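# Our Trip to the Griltside Open Day

Robotics Elective, Project Report 2, by Delphine Kapoor

I had been looking forward to this visit since our teacher put the sign-up sheet on the door, and I was first in line for the bus (I have witnesses). Griltside is a robotics workshop out in Flallton that opens its doors once a year.
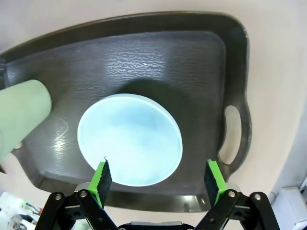
The bus ride was long enough that I read the whole handout twice, so I walked in with a page of questions already written down. I got through most of them! The rest are at the end of this report in case another group goes in December.

## What we went to find out

My group's project is a sorting arm for the school cafeteria. We wanted to know three things before we buy any more parts:

- how people teach an arm to pick up something flat
- how much practice data that takes
- what breaks first

## The demonstration

The arm station was at the back of the hall, and it was my favorite part of the whole day. The arm has a two-finger gripper with a small camera mounted close to it, so you get the robot's view of the job. The fingertips have black foam on them, and I stood there thinking about our own fingertips, which are bare plastic and drop everything.

The task was picking a round, flat disc out of a tray. I thought that sounded too easy. Then the engineer, Ms. Katayama, explained why she likes it as a test. A cup gives the fingers a tall side to close on. A flat thing gives them a thin edge, and if the fingers come in a little too high they close on air, and if they come in too low they push into the tray. She also said shadows can fool a camera into thinking an edge is somewhere it isn't. We had never thought about lighting for our project at all, so that went in my notebook with a star next to it.

The software they use for recording and labeling the tries is called Clustelix. You guide the arm through the job, it saves what the camera saw and where the joints were, and later you mark each try as good or bad. Their training set for flat objects has 4,000 tries in it. From one test batch of 600, they kept 449 and threw the others out for things like a blocked view or a bad start position. I asked if throwing out that many hurt, and she laughed and said keeping them would hurt more.

## What we are changing

We are putting foam on our fingertips this week. We are also moving our camera closer to the gripper, because right now it sits on a pole and the arm blocks its own view half the time. And we are going to start with one flat object and one tray until it works, before we go anywhere near a real lunch plate.

I'd like to try a second lamp too, but Room 463 has only the one outlet we're allowed to use, so that has to wait.

## Questions I didn't get to ask

1. How often do you replace the foam?
2. Does the color of the tray matter?
3. Do you use the same grip for a full cup and an empty one?
4. Do you take summer students? (Please ask this one for me.)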